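Tabletop replanning (simulated two-arm robots)

From the Burkow robotics wiki, software section. I look after this page, so the grumbling in it is mine.

Tabletop replanning is the name we use for software that keeps changing its mind about how to move an arm over a table while the arm is already moving. The older way is to work out one full path, check it for bumps, and then play it back like a tape. That's fine if the table stays put and your object positions are spot on. Mine never are, so I got into replanning quite early and I've been fiddling with it ever since!

Most of what I know comes from Nindero, a planner I've been running in simulation with a two-armed robot, a long table and an ordinary sort of room. I like a room with some furniture in it. A bare floor and one cube will make almost any planner look clever, and then you add chairs and it all goes a bit quiet.

How it works

There are three bits of software talking to each other. The first one (perception) looks through the robot's camera and guesses what is on the table and where. The second one (the planner) picks a path for each arm. The third one (the controller) turns that path into joint movements and complains when it can't keep up. Ours is called Tierney, and it complains a lot.

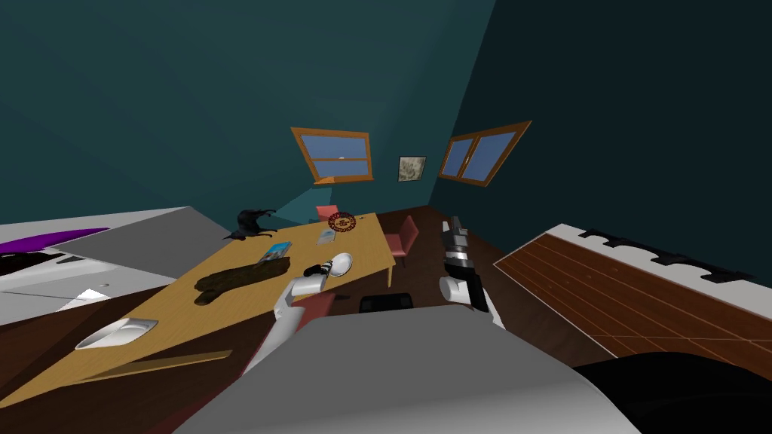
The planner doesn't wait for perception to be certain, and that's the main thing to get your head round. It takes the best guess so far, sets off, and checks again every few steps. If the guess has shifted by more than a small margin, it throws away the rest of the path and draws a new one from wherever the arm has got to. Set the margin too tight and the arm dithers. Set it too loose and it sails past the thing you wanted, feeling very sure of itself.

Camera tilt

This one catches everybody out, me included. The head camera doesn't have to be level, and in our room it's well off level, so the floor and the table edges run at a slant. A person just tips their head a bit and gets on with it. Software has to be told. Every position perception finds is first measured from the camera, and it has to be turned into a position measured from the robot's base before the planner can touch it. If the tilt is left out of that sum, "up" ends up pointing somewhere into the wall, and the gripper goes down at a daft angle.

I once spent a whole Friday hunting a fault in the planner when the tilt was being applied twice (once in perception, and once more in a helper script I'd forgotten I'd written). So check that first, please.

Reaching with one arm

Quite a lot of tabletop jobs only need one arm, and then you have to decide what the other one does. Nindero gives it a parking pose, folded up and out of the way, and treats it as a solid obstacle while the first arm works.

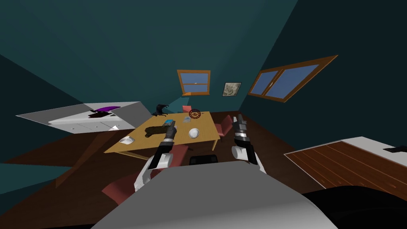 You can let the planner move the parked arm as well if it's in the way, but I'd leave that switched off to begin with. Planning for both arms at once roughly squares the trouble, and the search slows down so much that the replanning stops being much use. In my last long batch, in May, I did 382 runs with the second arm parked. 308 of them finished with the object where it was meant to be. With both arms free to move, the same batch gave me 297, and it took ages longer, so I went straight back to parking.

Awkward objects

Boxes are lovely. Flat things such as books and plates are harder, as there's very little side to get hold of, and soft things are worse again. A crumpled cloth has no proper shape for the planner to store, so Nindero wraps it in a simple block and steers round that. The block is always too big, which means the arm takes some rather grand detours over a bit of fabric.

Then there's the question of what happens after the grip. Once something is in the gripper, the planner has to treat it as part of the arm, or it will happily swing it into whatever is next door.
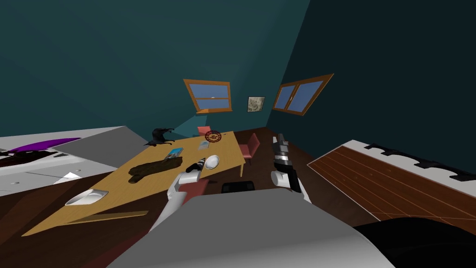 The left gripper with a banded black-and-white object beside the bowl; the right arm is upright.

Tools

I use Millness for looking back over runs. It draws the planned path and the path the arm followed on top of each other, and lets you step through every replan with the arrow keys. Only 2 settings need changing from the defaults: turn on the camera overlay, and turn off path smoothing, or you'll be looking at a tidier path than the one the controller was sent.

See also: camera calibration, grasp choice, parking poses, Tierney error messages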